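Facilities > Staff Areas > Kitchen Inspections

Kitchen Safety Checklist: Voneck House, Staff Kitchen
Inspection date: 1 Mar 2024
Checklist reference: Form 11

1. Worktops clean and free of crumbs — Satisfactory.
2. Crockery free of chips and cracks — Satisfactory. 18 dinner plates were examined. One was withdrawn for a hairline crack.
3. Dishwasher door to be closed when not being loaded or emptied — Action required. An open door presents a trip hazard at shin height. Users are reminded to push the rack fully in first.
4. Drinking bottles labelled with owner's name — Action required. Unlabelled bottles will be removed after 3 working days.
5. Food containers lidded — Satisfactory.
6. Draining rack and tray cleaned weekly — Satisfactory. The record sheet is signed up to date.
7. Drawers and cupboards close fully — Satisfactory. The handle reported loose in July has been tightened.
8. Flooring sound, no lifting edges — Satisfactory.

General comment: The kitchen is kept to a reasonable standard. Storage along the back of the worktop should be reduced where cupboard space allows. Items 3 and 4 will be reviewed at the next inspection. 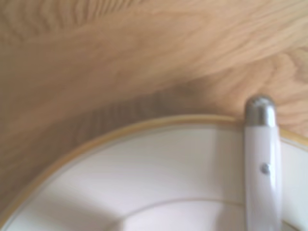
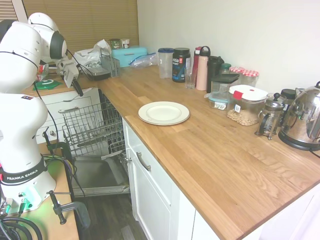 Staff kitchen, Voneck House: plate and wooden worktop

2 comments | 3 shares

Recent inspections
Wikbridge Annexe — Fire Doors
Muriithi Building — First Aid Points
Staline Court — Stairs and Landings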